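Subject: Re: [Atunik-users] Vegan listings, "may contain" and the 201 unsorted entries
List: Atunik places-to-eat guide, working list

On the entries that came across from the Follow export:

> We have 1589 places in the guide and 201 of them still carry the old
> "veg-friendly" label, which tells the reader nothing. I'd propose we
> move all of them to "vegan options" and let people correct the
> entries as they travel. Most of them are cafes and small lunch
> counters and I doubt many readers will mind if one turns out to be
> vegetarian only. The alternative is months of phoning restaurants in
> time zones none of us live in.
>
> Also, could we settle whether ghee counts as a reason to drop a place
> or only to annotate it? The dosa places keep coming up.

I'm against the bulk move. "Vegan options" is the label readers filter on when they land somewhere at nine at night with luggage, and at present it has a defined meaning: at least 2 main dishes on the regular menu that need no substitution. If we put 201 unverified places under it, the filter stops meaning that for every other entry as well. A reader has no way of telling which ones were checked.

What I'd do instead is add a third value, "unconfirmed", grey in the list view and excluded from the filter by default. The import script can set it in one pass. Anyone who has eaten at the place in the last year can lift it to the proper label with a note giving the dishes. Takeaway counters get the same treatment as sit-down restaurants; I see no case for a separate rule.

On phoning: most of the work is menus, and most menus are online. I went through a batch from the coastal towns in November and could settle the majority without a call. The ones that needed contact were nearly all about stock and fat - fish sauce in the curry base, lard in the beans, chicken stock in the rice. Those are exactly the cases the old label was hiding.
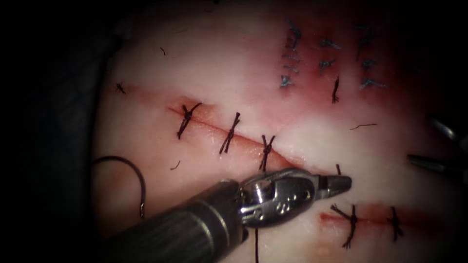
Ghee should be an annotation where the kitchen will leave it off on request, and grounds for removal where it is in the batter or the base. The Bhattacharjee lunch room is the test case people keep citing. Their plain dosa is cooked on oil if you ask, but the potato filling is made in the morning with ghee and can't be changed, so it gets one main and falls short of the definition. It should be listed as vegetarian with a note. Partial fixes are fine in the record so long as they are spaced along the whole problem, like the three black stitches across the longer cut; a note that covers the batter and says nothing about the filling leaves the part that matters open. So: one remark per component (batter, filling, chutney, sambar), and "not known" written out where we don't know.

Two smaller matters while I have the schema open.

The opening hours field. Around a third of the disputes on this list are about places being shut, and the field has no date attached. I'd like a "last checked" month beside it. Month and year is enough. Anything older than 8 months gets greyed along with the unconfirmed entries.

Chains. Stulance has the same menu at every branch as far as I can establish, apart from the airport ones, which drop the lentil plate and the tofu roll and are left with chips and a side salad. At the moment all branches inherit one record. I'd split the airport branches off and leave the rest as they are. Please don't create separate records for branches with identical menus, as it clutters the map and we end up merging them again.

If there's no objection I'll run the import change on the test copy first and post the list of affected entries here, grouped by country. People who know a particular city can then take the entries for it. Please reply with the entry number in the subject line, one entry per message, otherwise the archive search is useless.

One correction to the earlier message: the old label came in with the Follow data, but it was already on a few of our own entries before that. The script will need to match on the label and ignore the source field.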